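Packaging Basics, handout 4: flat mailers
Rev. 15/08/2024

Covers the shallow one-piece box only. Tubes and padded envelopes are in handout 5.

Why we start with the mailer: folds from a single sheet, no tape on the body, lid tucks in at the front. Most of what Becerra sends out goes in one. Their August order was 2,412, nearly all plain white.

Closing it. Side flaps in first, then lid, then front tuck. Lid sitting a bit high = something underneath, or a side flap folded back on itself. Open and redo, dont press. Pressing creases the lid and the crease shows worst on white.

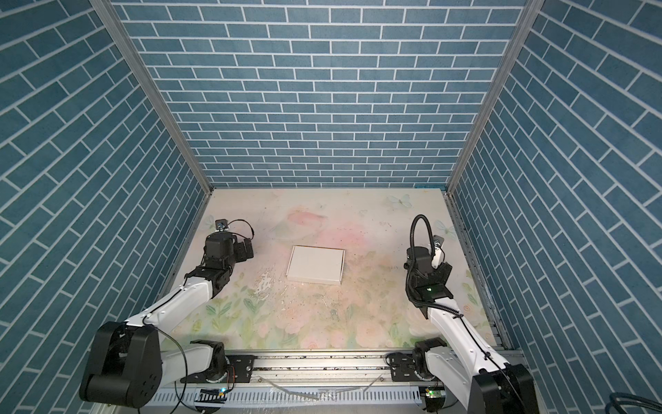
Surface matters more than people think. Grit marks white board, and you find it later on the underside, when the label is already on. Wipe down before each batch of 48. Worn printed coverings hide dirt in the pattern so check with your hand, not just by eye.

Label goes on the lid, long edge to long edge, 15 mm in from the front. Rurnitz labels can be lifted once. Votar ones cannot.

Returns: sheet 193 in the Retach binder. Read the part on crushed corners befor next session, we will use it.

Bring: ruler, pencil, bone folder if you have one. Board is supplied.

Exercise for next time: fold two mailers from the same blank pattern, one with the grain running long, one short. Write down which lid lies flatter.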